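27 February 2023

Savham at last! I've wanted to walk the old rail trail out of this town ever since September, when I found a battered map of it in a box at a yard sale and paid 50 cents for it, and now my boots are by the door with real Savham mud on them.

First day on the trail

I set out right after breakfast, which was two fried eggs and the best rye toast I've had in years. The path starts behind the feed store and runs dead level along the creek, and then you come around a bend and there's the first trestle, so much higher than I'd pictured! I stood in the middle of it for ages, just listening to the water. The old mileposts are still there too. The one past the trestle says 70, and I patted it like a dog.

Birds everywhere. Red-winged blackbirds already calling in the reeds, a pair of wood ducks, and one kingfisher that kept flying ahead of me and scolding — I must have chased the poor thing half a mile without meaning to. I tried to sketch it and got something closer to a stapler.

Lunch in Welport

Welport is hardly more than a crossroads, but the old depot is open and they've kept the ticket window and the long benches. A freight ledger sits under glass, open to a page with 614 crates of apples going out in one morning. Imagine the smell! I ate my cheese sandwich on the platform side with my face in the sun and my coat unbuttoned, in February.

On the way back I stopped at Peixoto, the bakery by the bridge, and bought two custard tarts for later. Only one made it up the stairs.

Back in the room

Feet up, socks off, tea made. The bed is enormous, with a big white duvet that I fully intend to disappear under by nine.

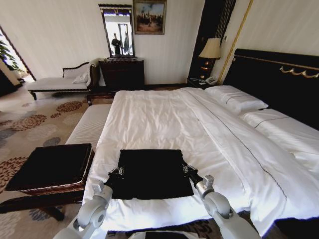 Tomorrow

The Markora loop, if my left heel behaves. It climbs away from the creek and goes through the tunnel, so flashlight, spare batteries, wool hat. Ask downstairs if they'll fill the thermos before seven. Also find a postcard of the trestle, and a stamp.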